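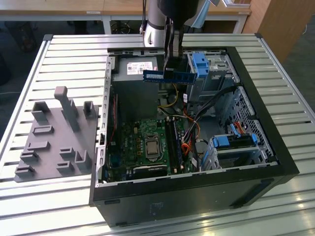 Inicio - Cacharros - Archivo - Sobre mí - Contacto

Más memoria para el viejo

Vale, por fin me pongo con esto. Llevaba desde el verano diciendo que le metía mano a la torre y siempre había otra cosa. El navegador con cuatro pestañas y ya iba a pedales. Una pena, porque para lo demás me sobra.

Lo primero, tumbarlo. De pie no se puede trabajar, lo he intentado mil veces y siempre acabo con un tornillo perdido en el fondo. De lado, tapa fuera y todo mirando para arriba. Otra cosa. Se ve la placa verde entera, la fuente gris en su esquina, los cables cruzando hacia las bahías de los discos.

Los módulos son de Durnia, segunda mano, 37 euros con el envío. Azules, con los contactos dorados por abajo. Me daba miedo que vinieran sucios pero no. En Lobo me pedían 163 por un equipo reacondicionado "listo para usar" y casi pico, la verdad. Luego miré las fotos con calma y era más viejo que el mío.

El procesador, sin disipador encima. La pasta térmica de antes era una costra, un asco, alcohol y paciencia. Que no se os ocurra encender nada así eh, ni un segundo. Primero memoria, luego pasta nueva, luego disipador. En ese orden me apaño mejor, que con el disipador puesto los dedos no me entran.

Cosas que apunto para la próxima, que luego se me olvidan:

- Desenchufar y darle al botón un par de veces.
- Abrir las pestañas de las ranuras antes de coger el módulo, no con él en la mano.
- Mirar la muesca. Si no baja, está al revés. No apretar mas fuerte!!
- Apartar los cables. Los finos se meten siempre justo donde vas a pinchar.

En el foro de Plirnance hay un hilo de 2272 mensajes sobre qué memorias traga esta placa y cuáles no. Me leí un buen trozo anoche. Conclusión de la mayoría - prueba y reza. Uno decía que mezclar marcas era de locos, otro que llevaba años así sin un cuelgue. Pues nada, probar.

Si arranca le paso un test largo, toda la noche si hace falta, y ya os cuento. Tambien quiero cambiarle el ventilador trasero, que suena a secador, pero el de Rirkance que me gusta está agotado y paso de pagar el doble por otro.

Me voy a por la pasta que cierran a las ocho.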